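3.2 Household clutter and recall

Participants in the Nultton survey were asked to list from memory the items kept on their main work surface at home. Of the 300 households contacted in July, 132 returned a complete list. Recall was weakest for things that stayed in one place all year — plants, lamps, boxes of stationery. 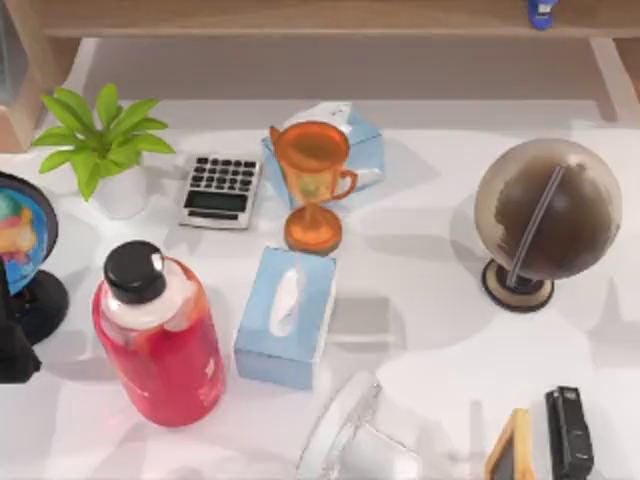

Department of Consumer Studies, Raseck College

Figure 6. A crowded tabletop with a potted plant, rendered by computer.

A follow-up visit was made to 52 of these households. Hollis compared each written list with the surface itself and recorded every omission. Owners of shared tables left out more items than people who lived alone, and most of the missing items belonged to someone else in the home. Age had no clear effect. Tables cleared daily for meals were scored separately (see Section 3.3).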